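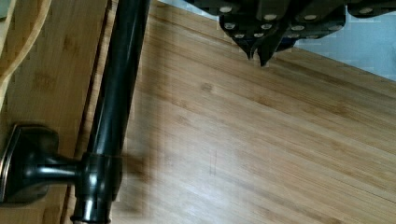
Maxine Partington: Why don't you just put the whole recipe notebook through a translator app and correct the mistakes after? It would save you a year.

1/ I will answer Maxine in a thread, because I tried exactly this and I have opinions now. The notebook is my grandmother's, it is in Lithuanian, and it has 161 pages. I have been putting it into English since April, for my children and some cousins who read only English.

2/ First problem: the handwriting. My grandmother wrote in pencil when the pencil was near and in pen when the pen was near. She also shortened every word she considered obvious. "Cuk." is sugar. "Sv." is butter. "Gr." can be sour cream, or it can be grams. In one cake it is both, in the same line.

3/ Second problem: the verb kepti. In Lithuanian we use it for baking a cake and also for frying a potato pancake. You know which one from the food. An app does not always know, and so it told me to fry a honey cake. Now I stop at each kepti and ask myself, is there an oven in this sentence?

4/ Third problem: the glass. Half of the recipes are measured in glasses. My mother says a glass is 200 milliliters to the rim. My aunt in Drirkis says my grandmother never filled it to the rim, and that the glass she used for flour was bigger than the one for milk.

5/ They both ate at the same table for twenty years and they can't agree. I asked each of them separately, then I made the mistake to ask them together on the phone. I don't recommend it.

6/ What I do now: I make the recipe with the small glass and weigh everything as I pour. Then I make it again with the big one. Whichever dough behaves as the notebook says it should behave, this is the glass. For the apple bread it was the big one, and the flour came to 460 grams.

7/ I write the weight in my translation but I leave the glass too, in parentheses. My cousin wanted me to remove it, she says it looks messy. I think a reader should see that there was a glass.

8/ Neelam Dhillon asked me yesterday what to do about instructions that are not instructions. She is translating her own family's recipes from Punjabi and meets the same thing. For example, my grandmother writes: "bake as usual." Or: "the rest you know."

9/ Well, I did not know. For "the rest you know" I called three people. I got three different rests. I chose my mother's version and put the other two in a note at the bottom, with the names, so the family can fight over it properly.

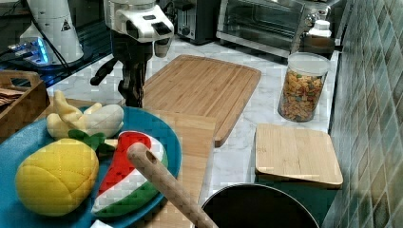
10/ Baking soda. The notebook says to "extinguish" it, like a fire. The word is gesinti, and it means you put the soda in a spoon and pour a little vinegar on it until it foams. The first time I wrote "extinguish the soda" and my daughter asked if it was burning. Now I write "mix with vinegar until it foams," and it is correct, but I miss my fire.

11/ Ingredients. Varškė is the one that costs me most sleep. Cottage cheese is too wet, ricotta is too soft and a little sweet, cream cheese is another thing completely. The best I found is farmer cheese from Gautam, the small grocery here in Prosotley. In the translation I say "farmer cheese, or cottage cheese drained overnight in a cloth."

12/ Somebody will write to me that drained cottage cheese is not the same. I know it is not the same! But my cousin lives two hours from any shop with farmer cheese and she should also have dumplings.

13/ Oven temperatures: there are none. There is "hot oven," "good oven" and "oven after bread." The last one I like very much. It means the oven is already cooling after the loaves came out, and you use the heat that is left for something gentle, meringue or drying apples.

14/ How do you put "oven after bread" into an electric kitchen? I tested and wrote 210 degrees Fahrenheit for the meringue. I kept her three words as they are, above the number. My husband thinks it sounds like the title of a poetry book.

15/ One thing I changed my mind about. At the beginning I corrected her. If she repeated herself, I cut it. If she said to stir, and stir, and stir again, I wrote "stir well." Then I cooked the caramel from my own translation and took it from the stove too early. Three stirs was a time. "Stir well" was not.

16/ So I went back and restored the stirring in all pages I had finished by then. It was a boring week.

17/ About the app again. I do use it, for one thing: I paste in my finished English and let it translate back to Lithuanian. If the result says something that would make my mother laugh, my English has a problem. This is how I found that I had written to "beat the guests" where I meant the eggs. My typing, not the app's fault.

18/ A question for people who grew up with English. Do you say "a knob of butter" in the United States, or is it only British? I learned many of my kitchen words from British television and now my spelling is American and my butter is not.

19/ Thank you for the answers, that was fast. It is a tablespoon of butter from now on. Several people said "a pat," which I had never heard, and I like it, but I am told it is small.

20/ For those who asked to see a sample, this is the apple bread, first lines, as it stands today:

Flour, 460 grams (2 big glasses and what stays on the knife)
Apples, sour, as many as the dough will take
Sour cream, enough that the spoon stands and thinks about falling
Soda, a small spoon, mixed with vinegar until it foams

21/ "Stands and thinks about falling" is word for word. I tried to find something more normal and gave up after one evening. If you make it and your spoon only falls, add a little flour.

22/ I am on page 94. Next comes the chapter with pickles, where she measures salt with an egg that must float in the water. Neelam says her family does it with a potato. If yours uses something else, please tell me, I would like to put it in the notes.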